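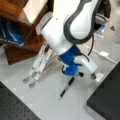
ヴォーン・ハペタ

フリン・キンギは十九年のあいだ、地図の文字を直す仕事をしていた。会社はケルゲートといって、ハノルビーの駅の裏にあった。川の名前が川の流れに沿って曲がっているか、村の名前が隣の村の印にかかっていないか、そういうことを一日じゅう見る仕事である。フリンはこの仕事を好きかどうか考えたことがなかった。朝に鉛筆を削り、夕方に消しゴムのかすを手で集めて捨てた。

十一月に、地図の部がなくなることになった。部長は会議室で紙を読み、読み終わってから、読んだことをもう一度自分の言葉で話した。二回目のほうが短かった。残りたい人は電話の部に移ることができる。ただし電話の部はダルトデンにあるので、引っ越しをしなければならない。フリンの机の隣の人は、その日のうちに辞めると決めた。フリンは家に帰って、豆を煮て、豆を食べ、次の朝に「移ります」と書いた紙を出した。

どうしてそう書いたのか、彼はあとで何度か考えた。勇気があったとは思えない。辞める紙のほうには理由を書く欄があり、移る紙のほうには名前を書く欄しかなかった。

ダルトデンは坂の町で、フリンの部屋はヘナレさんという人の家の二階だった。ヘナレさんは七十歳をいくつか過ぎていて、最初の日に、台所の棚のどの段を使ってよいか、風呂の湯がいつ熱くなるかを説明した。それから、
「電話の仕事なら、よく話す人なのね」
と言った。
「いいえ」とフリンは答えた。
ヘナレさんは続きを待っていたが、続きはなかった。

電話の部では、3000の質問と答えが入った厚い本を渡された。本というより、金具でとめた紙の束である。道に迷った客、地図が届かない客、地図が間違っていると言う客。どの客にも言うべき言葉が書いてあった。フリンはまず誤植を見つけた。四十二番の答えで、「北」が「比」になっていた。彼は鉛筆で小さく直し、隣の席の若い女の人に見せた。
「そこ、みんな声では北と読んでいますから」
と彼女は親切に言った。

初めの週、彼は電話が鳴ると背中が固くなった。受話器を取ると、自分の声が他人の声のように高く聞こえた。客が怒っているときは、怒りが終わるまで待った。待っている間に何も言わないので、客は電話が切れたと思って、さらに怒った。
「相づちを打ってください」と班長が言った。
「はい」
「今のような感じです」

フリンは夜、部屋で相づちの練習をした。はい。ええ。そうですか。なるほど。窓ガラスに向かって言うと、窓ガラスに息がついた。下の階でヘナレさんのラジオが止まり、しばらくして、また鳴った。
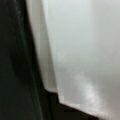 相づちの練習を始めて何日か過ぎた夜、フリンは水を飲みに下へ行こうとして、階段の途中で止まった。台所からヘナレさんの声がしたが、客が来ているようではなかった。戸は少しだけ開いていた。廊下は暗く、戸も暗く、そのすぐ横に台所の明かりが細く縦に立っていた。この文章の写真に、黒に近い大きな面があり、その隣をクリーム色の細い帯がまっすぐ下へ通っているが、フリンが見た廊下もそのような二つの色だけでできていた。彼はその明るい帯に片方の目を近づけた。

ヘナレさんは電話をしていた。受話器を肩と耳ではさみ、両手でじゃがいもの皮をむいていた。
「そう」と彼女は言った。「そうなの」
皮が長くつながって落ちた。
「それで、犬は」
長い間があった。ヘナレさんは何も言わずに、じゃがいもの芽を取った。
「犬はどっちで寝ているの」

フリンは水を飲まないで部屋に戻った。ベッドに座って、今聞いたことを考えた。ヘナレさんは、なるほどと一度も言わなかった。犬のことを聞いただけである。しかし、相手の人はまだそこにいると感じているだろうと彼は思った。

次の朝、最初の電話は男の人からだった。地図の橋が、本当の橋と違う場所にあるという。厚い本では178番の質問で、答えは「貴重なご意見をありがとうございます。担当の者に伝えます」である。フリンはその行に指を置いた。担当の者というのは、十一月までの自分のことだった。
「橋はどちらの側にありますか」と彼は聞いた。
「どちらって」
「水車小屋の、上流ですか、下流ですか」
男の人は黙った。紙を広げる音がした。
「水車小屋を知っているのか」
「行ったことはありません。名前を直しました。『水車』の『車』が川にかかっていましたので、少し左へ動かしました」
「ああ」と男の人は言った。「そうか。橋は下流だ。300メートルくらい下だよ。前の橋は流れたんだ。私が子どものころ、あそこから飛びこんで、歯を折った」
「どの歯ですか」

自分で聞いておいて、フリンは驚いた。そんな質問は、厚い本のどこにもない。班長が向こうの席で顔を上げたような気がした。男の人は笑って、前歯だと言い、それから歯医者の話をした。歯医者は橋の会社の社長の弟だったそうだ。フリンは時々「はい」と言った。高い声かどうかは、忘れていて聞いていなかった。

電話が終わると、班長が来た。
「長かったですね」
「はい」
「普通は3分で終わります」
「はい。橋が流れていました」
班長は紙に何か書いて、次の席へ行った。怒っているのかどうか、フリンにはわからなかった。班長の字は小さく、逆さまからでは読めなかった。

それから仕事がやさしくなったわけではない。午後の客は、フリンが犬を飼っているかと聞いたことに腹を立てて、責任者を出せと言った。その次の客は、地図のことを何も言わず、天気のことだけ話して切った。フリンは昼に買ったパンを半分残し、紙に包んで上着のポケットに入れた。ハノルビーにいたときも、そうしていた。しかしあのころは、帰り道の川にかもがいて、残りはかもにやっていた。ダルトデンには川がなかった。

夕方、坂を上りながら、彼はパンをどうするか考えた。上り終わるまでに考えが決まらなかったので、自分で食べた。少し固くなっていたが、坂のあとなので、うまかった。

家に着くと、ヘナレさんが玄関の電球を替えようとして、椅子の上に立っていた。フリンは鞄を置き、椅子の背を押さえた。
「今日は橋の人と話しました」
と彼は言った。自分から何かを言うのは、この家では初めてだった。
「橋の人」とヘナレさんは天井を向いたまま言った。
「橋が流れて、新しい橋が、別の場所にできたのです。地図は古いままです」
「それで、その人はどうやって渡っているの」
「新しいほうを渡っています」
「地図は見ないで」
「見ないと思います」

ヘナレさんは古い電球を下へ渡した。フリンは受け取って、どこに置けばよいかわからず、さっきまでパンが入っていたポケットに入れた。新しい電球はなかなかはまらなかった。ヘナレさんは左へ回しては首をかしげ、もう一度左へ回した。
「逆だと思います」とフリンは言った。
「そう」
「右です」
「あなたから見て、それとも私から見て」
フリンは椅子を押さえたまま顔を上げて、しばらく考えた。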